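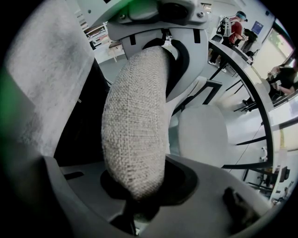

Angeliki's view is that the beige cover should come off and be washed before anyone talks about replacing it. I am inclined to agree. The weave is coarse, basket pattern, with gray specks and darker soiling along the surface – a brush may lift the specks, I doubt it will lift the rest.

Thursday, after lunch: wrote to Lazaridis for a yard of the same cloth in case the wash fails. They quote 3 weeks. Leonidas wants the Rultine fabric, rated to 3,000 rubs on their sheet, but the sample is too smooth and a shade too yellow.

Test patch first, cold water, mild soap, 5 minutes. Check for shrinkage at the seam. Gray panel to be vacuumed tomorrow.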